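Steamer Cell FAQ: Setup, Care and Small Repairs

Kept by Elspeth Nisbet. Send corrections to Kasun Jayawardena, who will argue with most of them.

These are the questions we get from people who are about to put together a two-arm cell like ours, with a tabletop electric steamer as the work. I've read the Vorkodik integration guide twice and I don't believe all of it. Where we do something different, I say so.

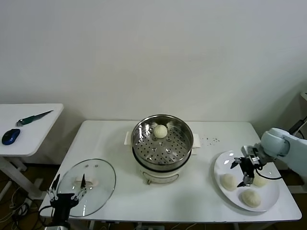

SETTING UP THE TABLE

Do I need a fixture for the steamer?
The guide says yes. We've run without one and I'm not convinced it earns its price. Put the pot in the middle of the table with a side handle pointing at each arm and the control on the front. Lid on the left, plate on the right. If you swap sides, you re-teach both arms, and you'll be sorry.

Can I leave the tools on the work table?
No. Knife, mouse and anything else you were using go on the side table. A separate table, with a gap, so that leaning on it doesn't shift the work.

Is the Jorero auto-calibration good enough?
It says it is. Check it by hand anyway. Bring each gripper down slowly over its own target, left over the lid and right over the plate, and look at it from the front and the side. I have seen a green check mark on a cell that would have put a finger through the glass.

How much cable slack?
Enough for a loop at each wrist. Move the arm through its full reach before you tie anything down. Our floor cables are a mess and I won't pretend otherwise, but the wrist loops get checked every morning at 8.

LOOKING AFTER IT

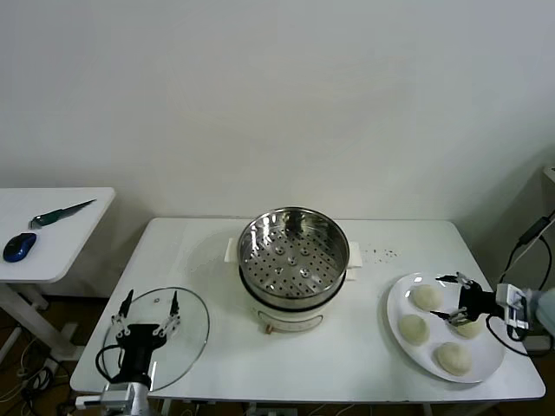 Buns on the plate, basket empty, one gripper at each station.

What should I check before a run?
Finger screws, wrist mount screws, cable loops, in that order. Then wipe the table. Specks collect between the pot and the plate, and the Trosow cleaning kit handles them no better than a damp cloth.

How often do the finger pads need changing?
MacLeish, who sell the pads, told us every 200 cycles. Make of that what you like. We change ours at 2000 or when they look shiny, and our pick rate has stayed above 76 percent either way. I'd like it to be higher. I doubt pads are the reason it isn't.

The gripper squashes the buns. Is it broken?
Probably not. The default force is set to 80 in the software, on a scale the manual doesn't explain. Turn it down until the bun slips, then come back up a little.

WHEN SOMETHING GOES WRONG

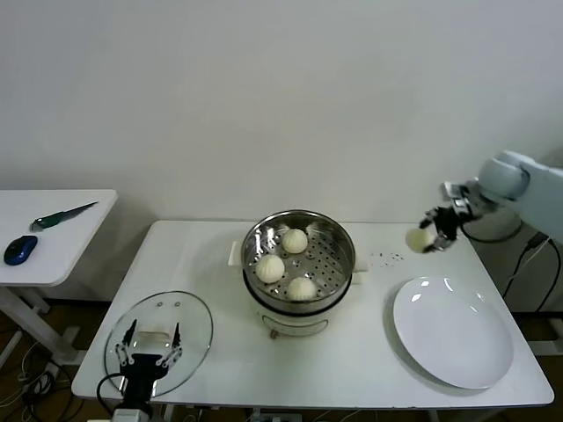

Right gripper with a bun, three others in the basket.

The right arm drops things on the way across. What now?
Slow it down first. Then look at the wrist cable, which can tug on the mount at the far end of the reach. Kasun blamed the motor for a week in October. It was the cable.

Can the left gripper lift the lid by its handle every time?
Ask anyone who says "every time" for their log. Ours misses when the lid gets turned, so line up the handle with the fingers before you start.

Should I buy the service plan?
We didn't. Spare finger screws and a second wrist cable cost less, and you can fit both yourself with the power off.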